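Pindport Hand Histories

A data card for a set of poker hand records from small live tournaments.
Maintained by Troltitz. Version 2.

Summary

The set holds 1856 hands of No-limit Hold'em from the final tables of charity tournaments in Pindport. Each hand is one record. Each record gives the seats, the stack sizes, the forced bets, every action in order, the board, and the result. Hole cards are given only if they were shown at the table.

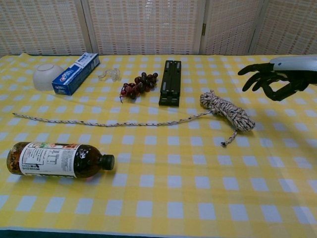
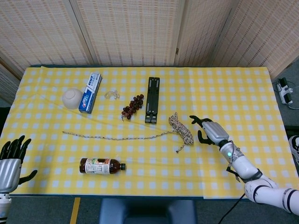
The records are meant for work on betting behavior in slow, low-stakes live play, where part of the prize money is given away. They are not a good base for training a strong player. The field is weak, the stacks are short, and the blinds go up fast.

Files

hands.jsonl — one hand per line, in the order played
events.csv — one row per tournament, with the payout table and the donated share
seats.csv — links a seat in a given event to a player code
CHANGES.txt — edits between versions

All files are UTF-8. Chip amounts are whole numbers. Money amounts are in cents.

Main fields in hands.jsonl

event_id: string. Matches events.csv.
hand_no: integer. Starts at 1 for each event.
button: seat number of the dealer button.
blinds: small blind, big blind, ante. The ante is 0 if none was posted.
stacks: chips per seat before any forced bets.
actions: list of seat, street, action, amount. The amount is the total put in on that street, so a raise from 200 to 600 is stored as 600.
board: up to five cards, rank then suit, such as Td or 7s.
shown: hole cards by seat. Empty if there was no showdown.
result: net chips won or lost per seat. Must sum to zero.
flag: see Known problems.

How the records were made

A scorer at each table wrote the hands on paper forms. The forms were typed up with Moltasora, an in-house entry tool that rejects a hand if the chips do not add up. Rejected hands were checked against the form and fixed if the error was plain. If it was not, the hand was kept and flagged.

A second pass compared the end stacks of each hand with the start stacks of the next. Color-ups are logged as a separate line with hand_no set to null. Skip these lines when you count hands.

Events were played on Tuesday evenings. Start times are given to the minute, but times inside an event are missing.

Known problems

Flag 1: the order of two or more folds before the flop is not certain. The result is not affected.
Flag 2: a bet size was worked out from the pot and was not written down.
Flag 3: side pot split rebuilt by hand. Treat the per-pot amounts with care.

Nearly 3 percent of the hands carry at least one flag. Most of these come from the early events, before the forms had a box for side pots.

Deals at the final table were allowed. Where players agreed to split the prize money, events.csv has deal = true and the payout column shows the agreed amounts, not the posted ones. Play after a deal is looser and should be left out of any work on risk. Use deal_hand to find the cut.

The donated share is what the player stated at the payout desk. It was not checked later.

Players

Codes are random strings and hold across events, so the same player can be followed over time. There are no names, ages or photos in the set. Players signed a form that allows release of the hands in this shape. Two players asked to be left out. Their seats are kept so that the pots still work, but the code is blank.

Loading

The Shao reader, in the tools folder, turns a line into a hand object and replays it to a given street. It has no outside needs. Run the check command first; it should report 1856 hands and no sum errors. If you get a higher count, the color-up lines were read as hands.

Splits

There is no fixed test split. Split by event, never by hand. Stacks and table image carry over from one hand to the next, and a random split by hand leaks both.

Changes in version 2

Added deal_hand and the donated share.
Amounts changed from "chips added" to "total on street".
Fixed the button seat in events where a player was moved from another table.
A version 3 with the April events is planned. Field names will stay the same.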